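Minutes – Zotcombe teleop data group, 09/05/2019

I took notes again, so blame me for the spelling! We started with Brutari, our head-and-wrist demo method, and the open cabinet setup.
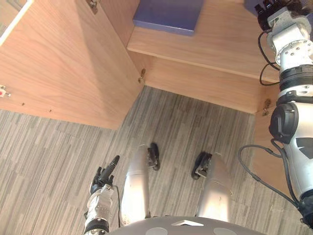
Yolanda Arroyo asked if dropping the head view would hurt the policy. Hugo's take – try it on 40 demos first. We have 782, so there's plenty to split.

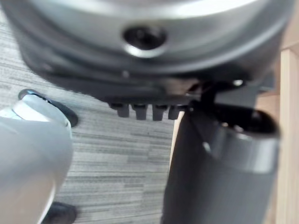 Wrist view, cabinet task

Next, the two wrist streams. I want them trained together, Hugo wants them apart, and we'll run both.

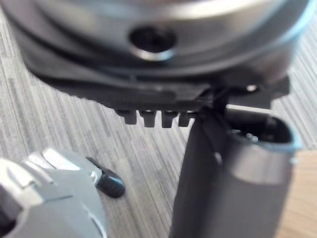 Minutes, vol. 2, p. 2

Hugo Robles will write up the April result for Ninh.
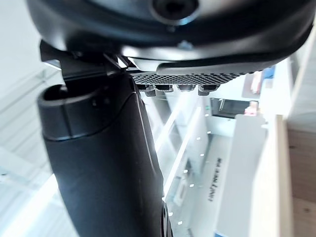 Wrist view, white shelving behind

Yolanda books the compute.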